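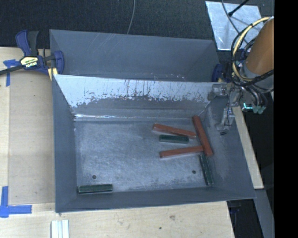
Minutes of the June meeting, Dindby Travel Club. The meeting opened at 7:30 p.m. with Nabil Khalaf in the chair and Ulises Pereyra taking notes. First item was the long weekend in Retamal. Last year's complaint was luggage on the bus, with bags put in at any angle, one leaning on another, like the red and green blocks lying in the gray metal bin. Members agreed to one suitcase each, laid flat, and a small bag kept at the seat. Nabil will tell the driver.

Hotel. Ulises has had two quotes. The place by the station is cheaper but has no late check-in, and the bus is not due until after 10 p.m. The second hotel will hold rooms without a deposit until the end of the month. Agreed to take the second – all in favor.

Free time. Several members said the last trip was too full and they saw little of the town outside the tour stops. The Saturday afternoon museum visit is dropped. Anyone who still wants to go can buy a ticket at the door. The boat ride to Nullach stays in.

Cost. The deposit will be $100 per person, payable to Ulises. The bus holds 57, and we need 50 names for the price to stand. If we fall short, Nabil will ask the Bulon club whether they want to share, as they did for the lake trip.

Walking. A question was asked about the hill from the parking lot to the old town. It is steep and there is no shuttle on Sundays. A note about this will go on the sign-up sheet.

Other business. The projector cable is still missing. Photos from the spring trip will be shown next time if it is found or replaced.

Meeting closed at 8:50 p.m. Next meeting on a Monday, date to be sent by email.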